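Plernlow Forum > Manipulation > Imitation learning

Thread: Fewer demos but messier tables? Our result with the drawer task

lutfa_r
So I've been sitting on this since November and figured I'd just post it. We've been training a two-arm policy on tidying small stuff into a drawer organizer, makeup mostly, and I wanted to know if we could get away with fewer demos by shuffling the layout harder between episodes. Old set was 217 demos with everything starting in nearly the same spot. New set is way smaller, but every episode gets a fresh arrangement – items rotated, organizer turned, the lot.

Short version: the small shuffled set beat the big tidy one on layouts neither had seen. It lost on the original layout, but not by much.

cyprian_k
How much smaller is way smaller? And how many rollouts? People post this claim every few months and then it's 5 rollouts on a good afternoon.

lutfa_r
Fair lol. It was 10 rollouts per layout, 3 seeds. I know it's not huge. Demo count for the shuffled set was a bit under half. I'll put the exact split in the write-up once Birutė has checked my spreadsheet.

We kept the palettes in on purpose. Flat clear cases are miserable to grasp, and both policies used to just push them along the table. A round jar is easy by comparison, you can be sloppy and still get it.
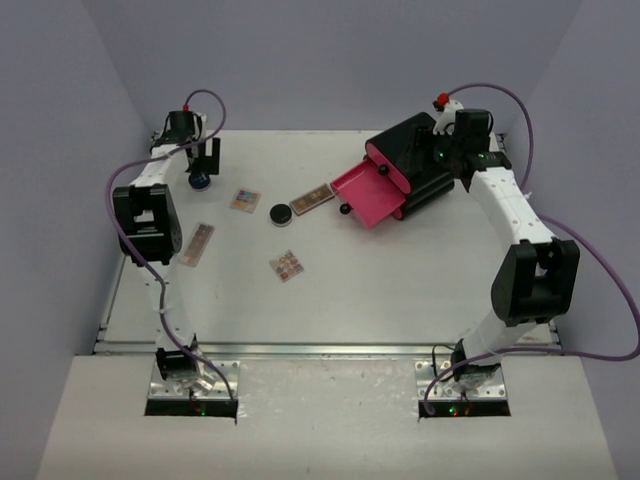
Eun-ji thinks the shuffling is doing less than I claim, and that the real gain comes from the operators slowing down when they can't rely on habit. Her point is that slower demos have cleaner grasps in them, so you'd see the same bump if you just told everybody to take their time.

cyprian_k
I'm with Eun-ji. You changed two things at once. Did you at least log episode length?

lutfa_r
Yep, and the shuffled ones are longer, so I can't rule it out. My plan is to resample both sets to the same average speed and retrain. Doesn't fix the grasp quality part though.

sewwandi_h
We tried something close to this on the Puvard benchmark and slow demos made ours worse! The policy learned to hesitate in front of the handle and sometimes never committed. So I don't buy that slow = clean. Trim the pauses before you retrain or you'll be chasing that for weeks.

cyprian_k
Ok, that's a decent counterpoint. Still want the control run.

lutfa_r
Control run is next – slow demos, fixed layout, same operators. Will bump this when it's done.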